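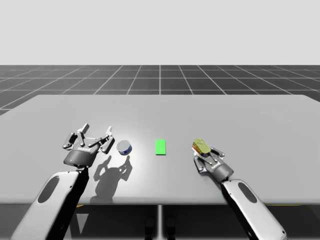 Lists > Praltodside Automation > Equipment and budget > Thread

Last updated: 9 June 2023

Subject: Re: Two-arm packing cell, what to order first
From: Pádraig Hanrahan

Thanks for the numbers. My answers are under your text.

> We have the revised quotes back. Werka wants 3,607 for the
> table, the pedestal and the fixings, delivered to Praltodside.
> Ledesma wants 2,582 for what looks like the same thing, but
> their quote leaves out delivery and leaves out the leveling
> feet. I would go with Ledesma and put the difference toward
> a second set of fingertip pads.

I would hold off on that until Ledesma sends a full price. The gap is wide enough that they may still come in lower with freight added, but we have been caught this way before. When we bought the labeler, the freight and the lift truck hire were on a separate invoice, and it came out of the maintenance line. Ask them for one figure to the dock door and ask how long it is good for.

Also check the size of the top. The simulation uses a table that is wide for the reach of the arms, and the layout only makes sense if both arms can get to the middle without crossing. If the Ledesma top is smaller, the mounts have to move and somebody has to do the layout over. 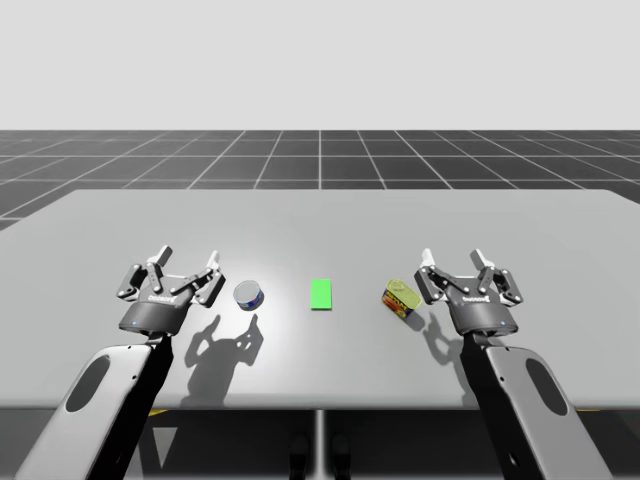
Both grippers open, with the round can at left, the green block in the middle and the rectangular tin at right.

> Do we really need both arms in the first year? One arm could
> do the round cans and the rectangular tins in turn. The second
> could go into next year's request.

It could, and I went back and forth on this. My view is that we should ask for both now and be ready to drop one. The integration work is the larger cost, and Clavero will charge for a second visit if the second arm comes later. Their letter says so plainly. If the request gets cut, take out the spare gripper first, then the camera mounts, then the second arm.

What I do not want is to buy one arm and then have the controller, the guarding and the floor work sized for one arm. If we go with one, the guarding still has to be drawn for two. Please put that in the request in so many words.

> On grippers, is there a reason we can't use suction? It is
> cheaper and we already have the air line.

The pull rings. The rectangular tin has a ring lying on the lid and a raised rim around the edge, so there is not much flat area left for a cup. We could pick from the side, but then the cup is on the wrapper, and I don't trust the wrapper. The simulation work has been done with fingers and I would like to price what we are modeling. 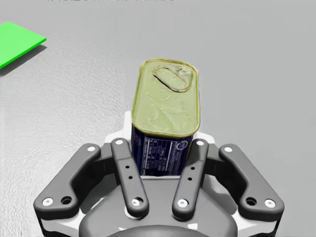

Rectangular tin between the gripper fingers. The ring pull is at the top of the lid.

A set of replacement pads is 798. I have put down 2 sets for the first year. This is a guess. We have no wear figures for metal cans and the simulation won't give us any. If anyone on the list runs jointed fingers on canned goods, I would be glad to hear how often you change pads.

> Last thing, is the simulation time in the budget or not?

It is not. I have it under staff hours, the same as last year. If finance wants it shown, we can add a line, but then the labeler programming should be shown the same way.

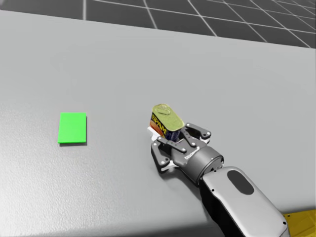
Praltodside Automation Digest, Vol. 2

Now the calendar. The request has to be in before the October review, and the quotes must be current on the day it goes in. Werka's is good until then. Ledesma's has no expiry date on it at all, so please get one in writing.

Things still open:

- Full delivered price from Ledesma, with leveling feet
- Top dimensions from both suppliers
- Clavero's charge for a second visit, as a firm figure
- Who signs for the guarding drawing
- Whether the yellow floor tape comes from our budget or from facilities

I will update the spreadsheet when the Ledesma price comes in. Until then please work from the copy already on the shared drive and don't make a new one, as we had three going last time.

Pádraig

Contact the list owner | Copyright Praltodside Automation list | Back to top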